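Kitchen Corner: the tray over the sink

Nkechi Lawal wrote in August to say that a big tray laid across the sink had changed her life. I have been hearing this kind of thing for 19 years and my life is still the same, but I said I'd look into it. Small kitchens, she says, are short on counter, and the sink is the biggest hole in it.
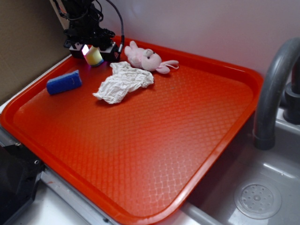
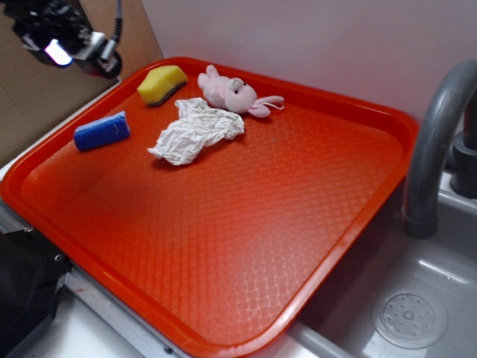
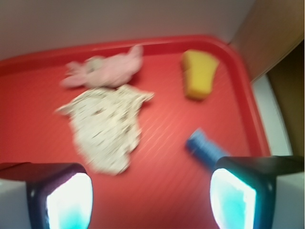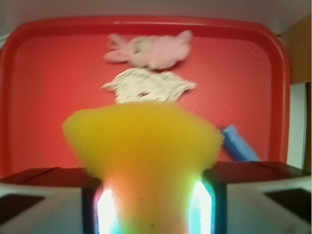
Red tray, yellow sponge, something soft and pink. Make of it what you will.

My first complaint is that anything you park on a tray stays on the tray. Sponges, a cloth, a toy that came in from another room - all of it moves along when you want the faucet, and then it lives on the stove. Gisela Fuentealba says hers gets cleared every night. I have seen Gisela's kitchen and I have my doubts.

My second is the price. Florance wants up to 40 dollars for a tray sold as an "over-sink station," and as far as I can tell it is a tray. An old cafeteria one will do the same job if it's long enough to reach both sides of the basin. Measure first.

I will give Nkechi one point. A textured floor does keep a damp sponge from sitting flat in its own puddle, provided you tip the water out. Most people won't.

Letters for and against to the usual address, 2 paragraphs at most please.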